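Buy the gripper last

Geum-ok Yoo
15 Feb 2025

Most comparisons of robot grippers are comparisons of gripping. A lab lines up its candidates, picks up a block, a bottle and an egg with each of them, and reports how often each one held on. I have sat through a good many of these reports and written two. My view is that for cloth they measure the wrong thing, and that a small team with a limited budget should settle its cameras, cables and controller before it spends any time on fingers.

I work on garment folding at the Urquijo workshop. The set-up is two arms facing each other across a table, with a pile of clothes at the back and one garment worked at a time. Over the winter we ran 769 folding attempts, changing one part of the system between blocks. Some of what follows is specific to our arms and our table. I think the order of priorities is more general.

The first block compared finger pads. We had seven designs, from bare hard tips to a soft ribbed pad that Valeriano Escobar cut himself. The difference between the best and the worst was real but small. A thin knit can be pinched by almost any pair of fingers if they come down in the right place, at the right height, and close at the right moment. If they come down four millimetres too high, no pad will help. We logged the failures by cause, and the pad was the cause far less often than the approach.

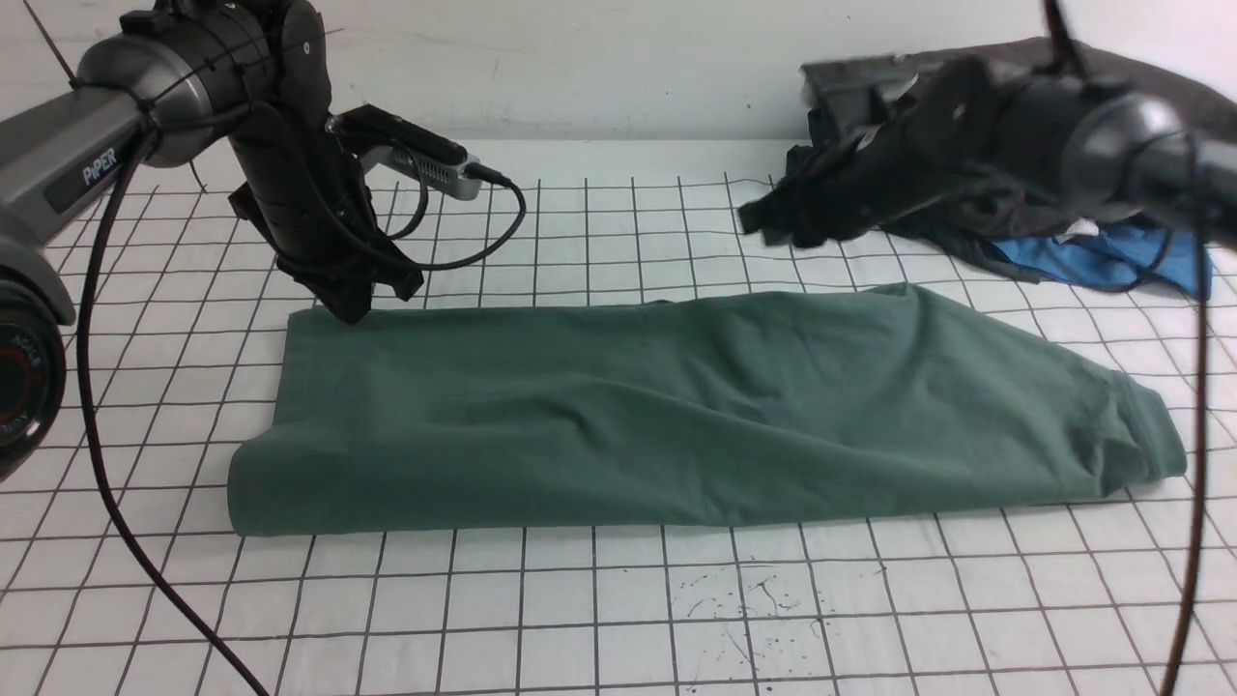

The height error is the one that matters. A table is flat, or flat enough, and its height can be measured once and stored. Cloth on a table is one layer here, three layers there, and a roll of trapped air at the fold. The controller has to know which of these it is coming down on. An overhead camera sees the outline well and the thickness badly. A camera on the wrist sees the edge at close range, but its view changes with each degree of wrist rotation, and any error in its mounting goes straight into the grasp point.

We tried both, and then both together. With the overhead view alone, edge grasps on T-shirts succeeded often enough to be encouraging and failed often enough to be useless for any unattended run. Adding the wrist camera was the largest single improvement of the winter. It was larger than the gap between the best and worst pads, and larger than the gain from the more expensive controller, to which I will come back.

The cost of a wrist camera is mostly not the camera. It is the bracket, the weight at the end of the arm and above all the cable. A cable loop that is too short pulls on the connector at full rotation. One that is too long drags on the garment and moves it after the grasp point has been calculated. We changed our routing 16 times. I would like to see cable routing reported in papers with the same care as network architecture, and I do not expect to.

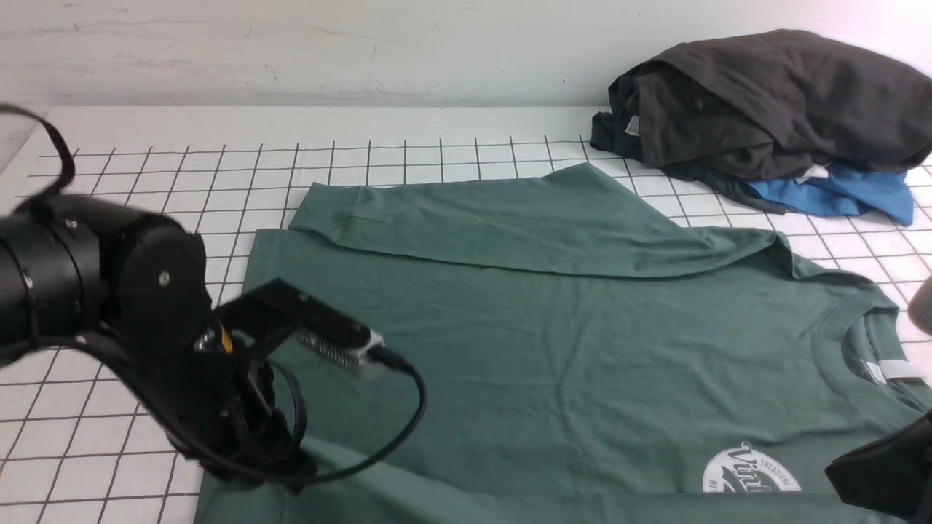 Consuelo Arrieta disagrees with most of this, and read a draft in order to say so. Her point is that I have compared finger pads and called it a comparison of grippers. A gripper with a different stroke, or with one thin finger that slides under the hem, changes the problem so much that the height error stops mattering. "You have tested seven kinds of shoe and decided that feet are not important," she wrote in the margin.

It is a fair objection. We did not test an under-sliding finger, and a design that tolerates a height error is worth more than a camera that corrects one. My answer is that such fingers bring errors of their own. They need a free edge to slide under, and in a half-folded garment the free edge may be on the wrong side, or inside. The camera is still needed to find it. Arrieta's answer to that is that a person folds a shirt in the dark. We have left it there for now.

On controllers I can be shorter. We ran our original controller against a Clastanum unit on loan, with the same arms, pads and cameras. The Clastanum is faster and its motion is smoother. For rigid parts I would choose it at once. For folding, the speed was of little use, as cloth that is moved quickly lifts and lands somewhere else. We ended up slowing it to the pace of the old one. What did help was its timing: both arms closed together, where the old unit let the right arm lag slightly. On a two-handed fold the lag shows as a skewed hem.
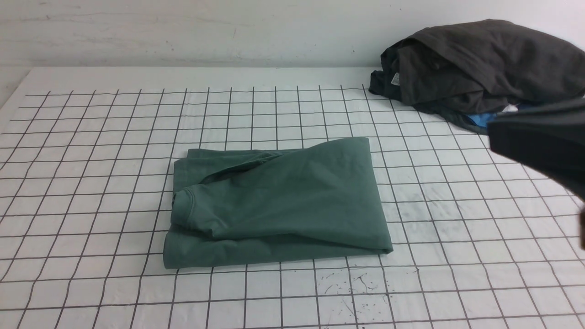
Judging the finished fold is its own problem, and another reason to distrust tables of success rates. We count a fold as good if the outline fits a rectangle within a set margin and no sleeve sticks out. Ezequiel Vallejo scored a sample by eye and threw out 23 folds that the software had passed. Most had a sleeve lying at a bad angle inside an acceptable outline. Had we used his standard from the start, the pads would have come out in a different order, though the wrist camera would still have come first.

So, for a team starting out, I would spend in this order: a rigid mount and a repeatable table, then cameras, then cables, then timing between the arms, then fingers. The fingers are cheap to change later. The rest is not - moving a camera means calibrating again, and old data no longer matches new data.
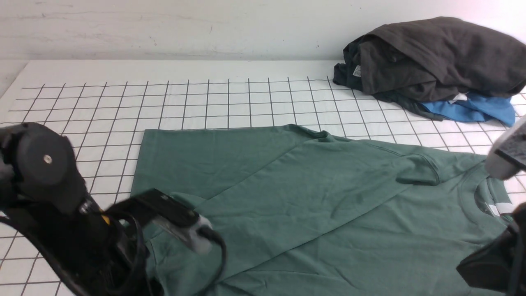
What we will test in March

The next block uses long sleeves only, with the wrist cameras tilted further towards the fingertips. Unai Cabello is making an under-sliding finger to Arrieta's drawing, and it will be run against our two best pads on the same garments, scored both by outline and by eye. If it removes the height error without the wrist camera, I will have to revise the order given above, and I will publish the failure log along with the revision.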